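Tivel (planning software)

Reading time: 2 minutes

Tivel is a task and motion planning package for robot arms that put things together, and it is best known for its use in computer assembly, where the parts are small, the fits are tight and a good many of the surfaces shouldn't be touched at all. It grew out of an older scheduler called Hiritz, which could decide the order of jobs perfectly well but had no idea where an arm was in space, and so left its users to write every single move by hand (a long and rather thankless job, by most accounts).

The package works on two levels. The upper level holds a list of steps and the conditions each one depends on: a processor can't be seated, for instance, until the lever on its socket has been raised. The lower level turns each step into a path for the arm, checks that path against a model of the case and the tray, and hands it to the controller. If no safe path can be found, the step goes back up with a short note on what was in the way, and the upper level tries another order, another grasp or another approach angle. This back and forth is really the heart of Tivel, and most of the work put into it over the years has gone into making those notes more useful.

Parts are usually presented in a fixture tray, with a slot or recess shaped for each kind of part. A memory module, a processor and a hard drive each call for a different grasp, and the tray lets the planner start from a known pose, so the camera only has to correct for small errors. The open case is laid on its side next to the tray, which keeps the motherboard flat and gives the arm a fairly clear approach from overhead.
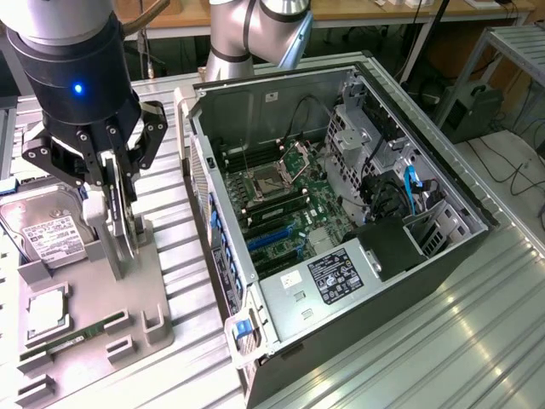

Feven Ayele has argued that the planner leans too heavily on its geometric model, and that seating a memory module is a matter of force far more than of position, so that a path can be perfectly correct on paper and still leave the module sitting crooked in its slot. The criticism was widely shared among early users, and version 2 answered a good part of it by letting a step end on a force reading as well as on a pose.

Perception is handled by a separate module, Conia, which matches camera images to part models and reports how sure it is of each match. When that confidence is low, Tivel can ask for a second look from a different angle before it commits to a grasp. The current release, dated 7/31/22, ships with 102 part models and 10 sample task files, and users are free to add their own of either.

Related articles
Admasu (simulator)
Conia
Grasp planning
Hiritz
Task and motion planning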